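Ferker Lid Rack with Drip Tray 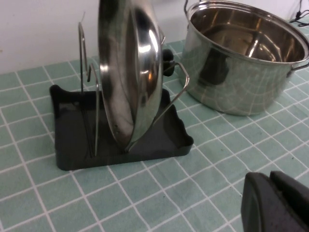
Herel Kitchen Catalog, Issue 13, page 5

Where do you put the lid? You lift it off to stir, your other hand is holding a spoon, and every clear spot on the counter has something on it already. The Ferker gives the lid a place to stand, right next to the pot, and I have become very fond of it!

It's a simple thing: a shallow black plastic tray with a frame of thin, polished metal rods coming up out of it. You set the lid in on its edge, so it takes up a narrow strip of space where a lid lying flat would need a whole dinner plate's worth. The front rod curves over and runs down into the tray, and that's what the lid leans on. A longer one slants up behind, with plenty of room for a knob handle between it and the lid (a domed steel lid with a chunky black knob sits in there very nicely).

The tray is the part I'd have bought it for. Steam collects on the inside of a lid and has to go somewhere, and with raised rims all the way along, the drips stay in the tray and off your tablecloth. I also like the wavy rim at one end, a small touch that makes it look a little less like office supplies.

Using it

Stand the rack on a flat surface beside the stove, well clear of the burners. Lower the lid in edge first until it touches the floor of the tray, then let it lean. Big stockpot lids are fine. Very light lids can tip if you drop them in at an angle, so go straight down.

Cleaning

Empty the tray when you're done cooking and wipe it with a soft cloth and dish soap. Dry the wire well if you want it to keep its shine. Skip the scouring pads on the tray, as the inside is glossy and will show scratches.

From our customers

"I make soup for the whole street in July and the lid used to end up on top of the toaster. I now own 2 of these, one for each side of the stove." Noémi Orbán

Ordering

Item: Ferker Lid Rack with Drip Tray
Color: black tray, silver wire
In the box: rack and tray
Goes well with: Amissah spoon rest, Druvow trivet
First run: 1,000 pieces
Available from: June 16, 2025

Ask for it by name at the Herel counter or add it to your next kitchen order.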